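What We Learned by Ranking Ourselves
Speaker notes, Thursday session, Stistness campus

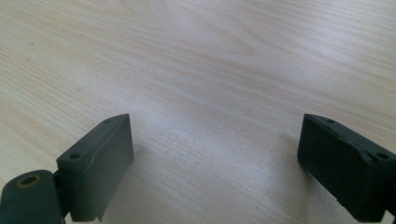 Start with the ranking. Lau College came 19th for "student study environment" last year, and the news reached us by way of a banner somebody had already ordered. I had been at Lau for six years and couldn't have told you we were in the running. Pause for the laugh, if there is one. Then the point: the score came from a form we filled in ourselves, and one of the headings was furniture. Pale wood tabletop, plenty of grain, a bit of shine where the light lands on it — that is a desk surface, and under the rules it earns the same marks whether a student ever sits down at it or not.

Next, how the form works. Five sections, self-reported. Two people from the rankings office visit, have lunch, and leave before the library fills up. Don't be mean about the lunch. It was a good lunch.

Story about Drandik Hall. We claimed over 5 hours of quiet study a day. Jacqueline Gaillard in student services asked which hours, and the answer was the ones when the building was locked. She put this in an email. I still have the email.

Slide change.

What we did the following year: asked students. Short survey, run through Dillomine, open for two weeks in March. They wanted outlets, later closing, and a door on the second floor that doesn't slam. Cleanliness barely came up. The word "excellence" did not come up at all.

We fixed the door. We moved closing to midnight. The outlets are with Facilities, where they have been assigned a number.

Then we dropped in the ranking. Say this slowly. A slam-free door has no box on the form.

If time is short, skip the budget slide and go straight to questions. Someone will ask whether we still enter. We do. The banner has a blank space for the year.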